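Keeping a first aid kit you can find in the dark

I sorted our first aid things out properly over the bank holiday and I am so pleased with the result that I have to pass on what I learned! For years we had plasters in the kitchen, bandages in the bathroom and one lonely eye wash bottle in the shed behind the paint. When my son sliced his thumb on a tin of tomatoes in April we looked in all three and ended up using kitchen roll.

Start by tipping it all out

Get everything in the house onto one table and check the dates. Sterile dressings do have them, usually in tiny print along the seam. Anything torn, yellowed or sticky at the edges goes. Old tablets and creams go back to the chemist and not down the sink. Our pile had a tube of antiseptic that had gone as hard as chalk, and a crepe bandage with no stretch left in it at all (lovely for tying up tomatoes, so it lives in the greenhouse now).

Pick a box that opens with one hand

You may well be holding the other hand under the tap. I tried a screw-top tub first and it was hopeless. The one we use now is a Vivico box with a lift-up lid and a tray inside, and I really love the tray — plasters, tweezers and blunt scissors sit on top, with the big dressings and triangular bandages underneath. A clean lunchbox does the job just as well.

Where to put it

Cool, dry and easy to reach for the grown-ups, but out of the way of toddlers. Bathrooms are too steamy, and the paper wrappers on dressings go limp. A cupboard over the cooker is too warm. Ours has gone on a shelf in the hall, and a second, smaller one sits near the desk where everyone ends up anyway.

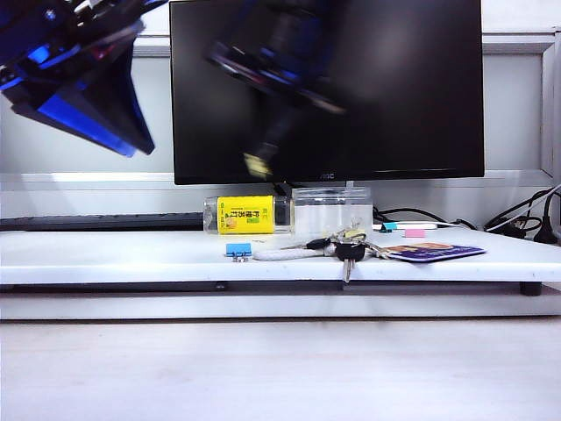
Write a list and tape it inside the lid

Put down what should be in there and how many of each. When you use the last of something, cross it off and it goes straight on the shopping list. Add the doctor's number, the out-of-hours number and any allergies in the family. Use pencil for the quantities, you will change your mind!

Burns

Cool running water, straight away, and for a good long time — ten minutes at the very least, and longer is better. Take rings and watches off before things swell. No butter, please, whatever your gran said. Cling film makes a super loose covering once the burn has been cooled, so I keep a part-used roll in the box. Lay it over in a strip and don't wind it round.

A little kit for the workshop

Sawdust gets into everything, so use a bag that zips shut. Mine is a Drorex pouch hung on a nail by the door, with eye wash, fine tweezers for splinters, a couple of large dressings and fabric plasters, which stay on far better than the plastic sort when your hands are dusty.

Check it when the clocks change, spring and autumn. I do the smoke alarm on the same day and the torch batteries too.

Last updated 2003-08-27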